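Hirunero Open Day, Gurville: call for participants

Posted January 25, 2019

Hirunero is looking for people from Gurville, Bolger and the surrounding towns to take part in our open day in May. We need residents to try the hand-held grippers in front of visitors, helpers to look after the stations, and a small number of households willing to have a demonstrator visit them at home in the weeks before. No technical background is needed for any of these roles. All of them are paid.

About the day

The open day will be held at our workshop at 171 Trullosdale Road, Gurville, from 10 am to 4 pm. Last year we had 400 visitors through the doors, and most of them spent their time at the household tasks area. This year we are giving that area the whole of the ground floor. The robot arms will be on the mezzanine, with guided groups going up every half hour.

The household tasks area is set up as a row of ordinary rooms: a bedroom, a kitchen, a laundry and a hallway with a coat rack. In each one, a participant uses a hand-held gripper to do jobs that people do every day, and a member of our staff explains to visitors how recordings of that work are used to teach a robot the same job. Visitors can then have a turn themselves.

What the work involves

You will hold a gripper and use it to pick up, move, fold or put away household things. The gripper has two jaws that open and close as you squeeze the handle. You will be shown how to use it and given time to practise before anyone is watching.

Bedroom tasks include clearing clothes off a bed, straightening a quilt, and putting pillows back where they belong. Heavy clothing is harder than it sounds. A coat folds in on itself when you pick it up, and you need to find a spot where the jaws will hold it. We ask people to work at a normal pace and to start again if they drop something. Drops are fine and we keep the recordings of them.

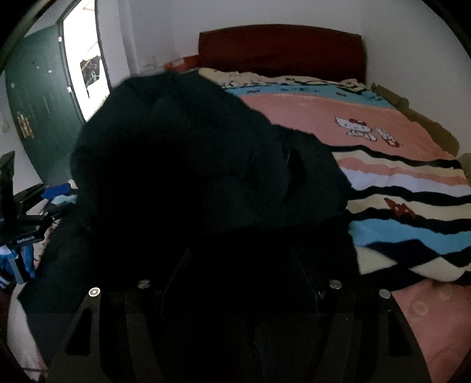 Bedroom task: lifting a dark garment above the bed with the hand-held gripper.

Kitchen tasks are mostly loading and unloading a dish rack, wiping a bench and putting groceries in a cupboard. Laundry tasks are sorting and folding. You can tell us which room you would prefer, and we will try to match you up, but please be prepared to fill in elsewhere.

Roles available

1. Task participants (adults, any age)
You will work in one of the rooms for two blocks of 40 minutes, with a long break in between. You must also come to one practice session of two hours in the week before the open day. You need to be able to stand for most of a block and hold a light tool in one hand. Left-handed people are very welcome, as we had too few last year.
Payment: $159 for the day and practice session together.

2. Station helpers (16 and over)
You will greet visitors, keep the line moving, reset the room between turns and hand out the grippers. Resetting means putting the clothes back on the bed, the dishes back in the rack and so on, many times over. This would suit someone who likes talking to people and doesn't mind a bit of mess.
Payment: hourly, at our casual rate, lunch included.

3. Home visit households
A demonstrator will come to your home for one morning or afternoon and do a set of everyday tasks with your own things, in rooms you choose. We don't need the place to be tidy. Small rooms, bright bedding and full shelves are all useful to us. You can be at home the whole time and you can ask to see the recording before we leave. Anything you don't want recorded should be put away beforehand, and we will go over this with you by phone.
Payment: $159 per visit, plus travel for any follow-up.

Privacy and consent

All recordings are made with written consent. People under 18 will not be recorded. If you change your mind within 30 days of a session, tell us and we will delete the recording. Addresses and names are stored separately from the recordings.

Getting here

The 1094 bus stops outside the workshop gate. There is parking behind the building, with two accessible spaces near the side door. The ground floor is step-free. The mezzanine is reached by stairs only, so if you use a wheelchair or can't manage stairs, let us know and Essam Abou Zeid will arrange for one of the smaller arms to be run on the ground floor during your visit.

How to apply

Send a short email to the open day desk at Hirunero with your name, the town you live in, the role you are interested in and a phone number. A resumé isn't necessary. If you are applying as a household, tell us how many rooms you would be happy to open up and whether you have pets.

Lama Mansour is looking after task participants and helpers. Clive Parsons is arranging the home visits and will call every household that applies. Questions about consent forms should go to Gwawr Samuel.

Applications stay open until the places are filled. People who took part last year are welcome to apply again, but we will offer places to new applicants first.

School and community groups who want to visit on the day without taking part should book through Emiliano Tapia at the front office. Groups of more than 12 will be split in two for the mezzanine tour.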